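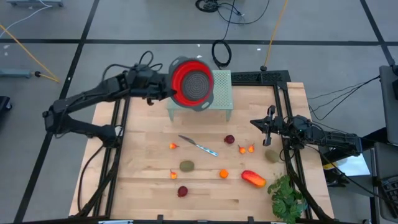 **Rinsing water in shared student kitchens: project report**

Group 4, Household Resources, 26 March 2020

## 1. Why we picked this

Our first idea was to study showers, but the residence halls don't have separate meters for them. Kitchens were easier. Riquelme House and Skava House each have shared kitchens on every floor, and people in both buildings rinse fruit and vegetables under a running tap. We wanted to know how much water that takes and whether a bowl in the sink would change it.

## 2. Method

We asked residents to fill in a sheet next to the sink each time they washed produce. The sheet asked for the kind of produce, the method (running tap or bowl) and the start and end time. We got 96 usable entries. Another 38 were left out, mostly for a missing end time.

To turn time into water, we held a bucket under each tap at the setting people said they normally used and timed how long it took to fill. The Skava taps have newer aerators and run slower, so each building got its own flow rate. For bowl washing we marked the fill line on the bowl and measured the volume once.

We sorted produce into three groups: leafy, smooth skin, and rough or uneven skin. Peppers gave us trouble. The skin is smooth but dirt collects around the stem, and two of us had already logged them in different groups before we noticed. We put them all in smooth skin.

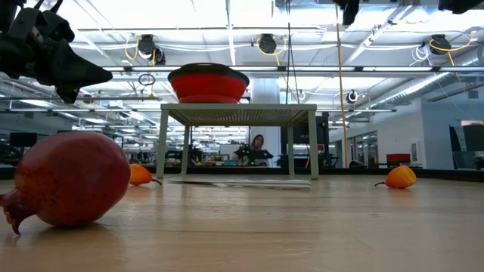 Fruit that gets peeled or cut open was another problem. Some residents rinse it and some don't, and the sheet had no box for "not washed." We only have entries from people who did.

## 3. Results

Median rinsing time under a running tap was 43 seconds for smooth skin and longer for leafy produce. Leafy entries varied the most, from a quick pass to several minutes. Bowl washing used less water in both buildings. The difference was smaller in Skava because of the slower taps.

Of the usable entries, 45 used a bowl. That was more than we expected, but the sheet hung right above the bowls we supplied, and this probably pushed people toward them.
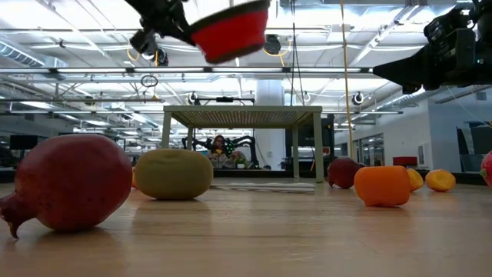
Akov, reading the draft for the Zalura floor, wrote that the bowl figures look too good: "People on our floor fill it twice for spinach and only write it down once." We checked the sheet and it doesn't ask about refills. The leafy bowl numbers should be read as a minimum.

## 4. Problems and next steps

- Times were read off a wall clock, so short rinses are not exact.
- The flow test was done once per tap.
- No entries came from the ground floor in Riquelme, where the sink was out of use.

If the project runs again in May, the sheet needs a refill column and a "not washed" box. The bowls should also be kept in a cupboard, away from the sheet. The blank sheet and bucket readings are in the appendix.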